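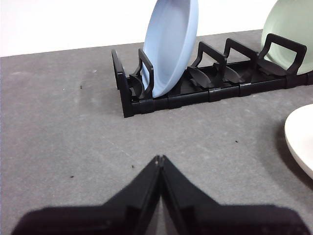
Eduardo Guerreiro wrote back that I was shopping in the wrong order, arm first and everything else with whatever change is left, and that every small shop he knows did the same and regretted it by spring.

OK. Fair. So here's the redo, typed fast between two calls.

Old plan was one arm from Virnholm, nice one, eats nearly the whole budget. Spares: zero. Fingers: whatever comes in the box. Mounting: "we'll figure it out." Yeah.

New plan. Cheaper arm, the Troncoso, less reach but our counter isn't deep. Two sets of fingers. Wrist camera plus a second one on the shelf, becuase cables die. Proper clamp. A line for dishes!! Forgot dishes completely. We're doing racks and plates for the Resside kitchen job, plates break, and I had budgeted for none. Now it's 70 dollars for plates, different colors, different rims. Racks too, the black snap-together kind and at least one plain wire one. Don't want it learning one rack.

Sollance quoted me 8 weeks on the controller. Eight. Called again, same answer from a different guy. So that gets ordered first, this week, even before the arm is settled. Checked that it talks to both, it does, on paper anyway.

Shipping is 247 and I left it out of the last spreadsheet. Also tax. Also the power strip, don't laugh.

Still open:
Service contract, yes or no. Leaning no for the first year.
Rent a second arm in November or wait.
Who's paying for the table.

Eduardo also thinks I should hold back money for 2 months of nothing working. Hate it. Put it in the sheet anyway, bottom row, in red.

Will post the actual numbers once Troncoso send the revised quote. If you've bought from them tell me how the returns went, comments are open agian.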